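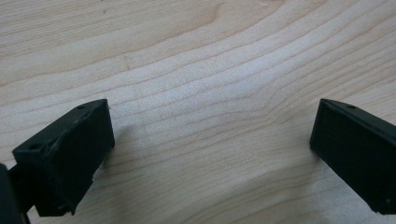 Pale wooden tabletop, close up.

Tea table (domestic)

A tea table is any small table kept clear for making or serving tea. Not a fixed type of furniture – most are ordinary side tables put to a new use. Usually light wood, plain top, no drawer. The name covers the table and also what is kept on it, at least in the north of Pudside and in Drolton, where people say "the tea table's low" and mean the sachets.

Surface

Pale, fine-grained tops are common. Tea stains show quickly on them, so the top is oiled or waxed, or a tray is used. Wax needs redoing, oil more often. Marjorie Dawber's household notes (Horrocks, 744 pages, mostly on linen) give eight lines to the subject and recomend wiping along the grain. Bare wood marks worst where a cup is left standing overnight.
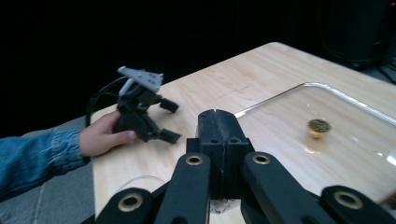 Height varies. Low ones suit armchairs, taller ones suit standing up to pour. The Drolton pattern stands 63 cm high and was sold flat, with the legs in a seperate bag. Around 2,000 were made. Later copies slightly narrower, screws instead of pegs.

Tray

Glass, tin or wood. Glass is see-through so the table still shows, wipes clean, slides if the top is newly waxed. Rounded corners are easier to dry. Handles optional. Lipped edges hold a spill, flat ones don't.

Divided box

A shallow box with walls inside, for keeping sorts apart. Typical contents:
sachets, stood on end so the tops can be read
small packets, sugar or similar
loose leaf, in its own compartment

Loose leaf in an open box loses its smell within weeks. Strong mint next to it makes this worse – the leaf takes the flavour up. The Tritis box has a lid for that reason, older ones mostly do not. Dark wood or dark card hides the dust from the leaf. Empty and brush out before refilling, don't top up.
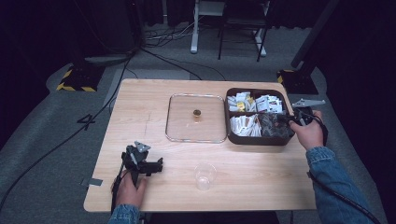 Can loose leaf and sachets share one box?
They can, if the walls between compartments are high enough to stop leaf spilling over, and the loose leaf is used up first.

See also: tea caddy, side table, tray cloth.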